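Handheld Grippers at Plillton – Staff Questions
Updated Sep 22, 2020

Lots of the same questions coming in so putting the answers in one place. Will add more as they come.

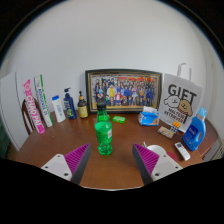
Read this before you email the shift desk, please. Half of what we get is already covered further down.

Is my job going away?
No cuts planned at Plillton from this. Packing and returns stay as they are through February. After that some hours move from hand sorting to recording and checking. If your hours move, you hear it from your lead first, not from a list on the wall.

What is Skumel?
The sorting system. Insaurralde builds the arms, Skumel is what tells them how to pick stuff up. It learns from people doing the picking by hand with the gripper tool. So that's us.

Why household items?
It's what comes through returns. Bottles, boxes, bags, remotes, soft packs. Things that stand up, things that lie flat, things that squash.

How many recordings do we need?
3,000 for the first round. We have 2,837 as of this morning. Nearly there – thank you.

Do I have to do it?
No. Sign up is open to all returns staff, and saying no does not go in your file. You get your normal rate plus the training rate for the hours you record.

How long is a session?
2 hours max, with a break in the middle. Wrist sore? Stop. Tell your lead, and log it same as any other strain. We had complaints about the grip being stiff, the newer handles are lighter.

Does the camera record me?
It's on the gripper and points at the table. Hands and sleeves can get in. Take off name badges and keep paperwork off the table. No sound is kept.

Is this used to time me?
No. Speed is not looked at. Slow and clean is better then fast and messy. Drops are fine, keep going.

What happens at Stesau?
Stesau got its arms first. Sorting there is mostly checking now – fewer lifts, more screen time. Some people like it, some miss the floor. Both fair. You can ask to visit for a shift, travel paid.

Will I get trained on the new work?
Yes, on paid time. Checking course is 2 days. Nights can do it on nights, we fixed that after the last round of questons.

Who do I ask if mine isn't here?
Your shift lead, or drop a note in the box by the time clock. No name needed. Answers get added to this page.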